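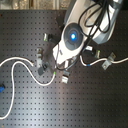 Coursework > Field Studies > Project Reports > Plants on Mown and Unmown Grass

This project compared the plants growing on two pieces of public grass in Clidbridge. One is Elcombe Green, which is mown all summer, and the other is the bank along Prins Lane, which is left to grow until fall. They are 700 meters apart and have the same kind of clay soil. I wanted to know how much of the difference between them could be put down to mowing. The first thing to settle was where to look. If you choose your own spots you tend to go for the interesting ones, so I used a systematic layout, with points in straight rows and columns the same distance apart, like the threaded holes in the dark gray board under the robot arm. One point in each row was then picked with a random number table.

At each picked point I put down a square quadrat and wrote down every plant rooted inside it. I did 28 quadrats, half on each site, all in August. Plants that I could not name were photographed and checked later with a field guide. Grasses were the hardest part. Without flower heads I could not separate several of them, so all grasses were recorded as one group.

Cover was estimated by eye to the nearest ten percent. I did all of the estimates myself, so any error should at least run the same way on both sites.
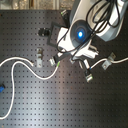 Results

Counting grasses as one group, I found 18 kinds of plants in total. The bank had all of them and the green had fewer than half. White clover, dandelion, daisy and broadleaf plantain were on both sites. Oxeye daisy, knapweed, yarrow and red clover were only on the bank, along with most of the less common finds.

Clover cover was much higher on the green. In several quadrats near the goalposts there was more clover than grass, and close to the path there was bare soil with plantain and very little else. On the bank no single plant took over, although bramble was coming in from the hedge at the north end.

Height was the clearest difference. Nothing on the green was taller than my hand, while the knapweed on the bank came up to my waist. 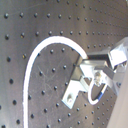 Discussion

Low plants such as daisy and clover keep their leaves close to the ground and lose little to the mower. Taller plants are cut before they can set seed. The results fit this, but mowing is probably not the only cause. The green gets far more foot traffic, and the bank faces south and drains better. With just two sites I cannot separate these effects.

The timing was also a problem. Spring plants had died back by August and would have been missed on both sites. If I did the project again I would survey in late spring as well, and I would add a third site that is mown but not walked on — the fenced strip by the pumping station would work.

Related reports
Soil Moisture on a South-Facing Slope
Lichens on Churchyard Walls
Earthworm Counts in Two Gardens
Rain Gauges Compared

Contact | Page updated 2/2/23 | Back to top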